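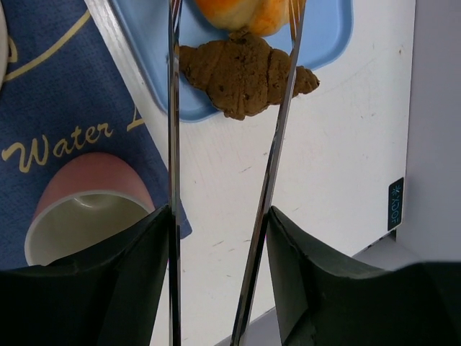
Keeping Croissants and Rolls Good Until the Next Day

Print this page | E-mail to a friend

Posted Jul 16, 2020

Croissants are at their best the morning they are baked. Most of us buy more than we eat, so the question is what to do with the rest.

Let them cool all the way before you cover them. A warm croissant in a closed bag goes soft and the bottom gets sticky. Set them out on a rack, or on a tray if you turn them once, and give them 90 minutes.

For the same day, a paper bag with the top folded over is enough. Overnight, put the paper bag inside a plastic one and leave it on the counter. Skip the refrigerator. Bread goes stale faster in there.

Keep chocolate or cocoa croissants apart from plain ones. The dark crumbs get on everything, and the plain ones pick up the flavor. If they have to share a tray, lay a strip of parchment between them.

Use a tray with a low rim for serving. You can slide a hand or a pair of tongs under the pastry without crushing the ends, and it wipes clean with a damp cloth. Pick croissants up by the thick middle. The tips snap off.

To freeze, wrap each one by itself in foil, then bag them together and press out the air. They keep about 2 months. I write the date on the bag with a grease pencil. The bakery in Vadstead sells day-old croissants at half price, and those freeze just as well.

To reheat, put them in a 325 degree oven straight from the freezer, foil on. Open the foil for the last few minutes so the outside crisps up. The microwave makes them chewy.

Anything too dry to eat plain can be split and used for French toast or bread pudding. Cut it the night before and leave it uncovered.

42 comments | 3587 shares

Contact us | Copyright Rostorau Home Pages | Back to top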